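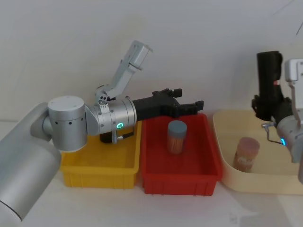 Pourquoi deux bras et pas un seul plus rapide ? Parce que le sujet imposait de manipuler des deux côtés de la table sans déplacer la base, et qu'un bras seul n'atteignait pas le plateau à droite sans passer au-dessus des autres.

Rapport de projet - binôme Mohit Pal / Savita Negi
Rendu le 2019-02-07

1. Rappel du sujet
Tri d'objets debout dans des bacs. Logiciel de commande : Sirko, version fournie par l'école. Planification des trajectoires avec Janel, écrit par la promo d'avant, peu documenté. Cahier des charges rédigé en juillet, modifié 2 fois depuis.

2. Ce qui a été fait
Calibration main-oeil des deux bras. Longue. Premier essai à refaire, on avait inversé deux repères.
Prise par le côté pour les cylindres, pinces parallèles. Bac jaune et bac rouge côte à côte, plateau crème à droite. Le bocal de bâtonnets sert de cas facile, il tient debout tout seul.
Enregistrement des essais : 123 au total, dont 60 avec les deux bras en même temps. Le reste un bras après l'autre.

3. Problèmes
- Les parois des bacs. Si la pince descend trop bas elle touche le rebord, Janel ne connait pas la hauteur du bord par défaut. Ajouté à la main dans le fichier de scène.
- Cylindres noirs : pince noire sur objet noir, la segmentation confond les deux. Seuil modifié, mieux mais pas réglé.
- Deux cylindres trop proches dans le même bac - la pince pousse le voisin. On a mis une distance mini, du coup certain cas sont refusés.
- Synchronisation. Un bras attend l'autre même quand il n'y a pas de risque de collision. Perte de temps, à revoir.

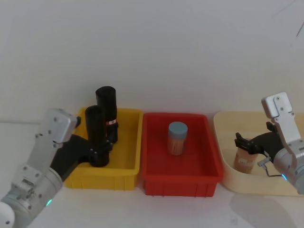 Savita Negi n'est pas d'accord avec le dernier point : pour elle l'attente doit rester tant que la zone commune n'est pas définie proprement, et gagner quelques secondes ne vaut pas un choc entre les poignets. Je laisse donc l'attente dans la version rendue.

4. Reste à faire
Définir la zone commune. Tester avec d'autres formes que des cylindres. Nettoyer le code de prise (trop de constantes en dur). Relire la partie de Mohit sur la calibration, il manque les unités dans le tableau.

Annexe A : paramètres Sirko
Annexe B : journal des essais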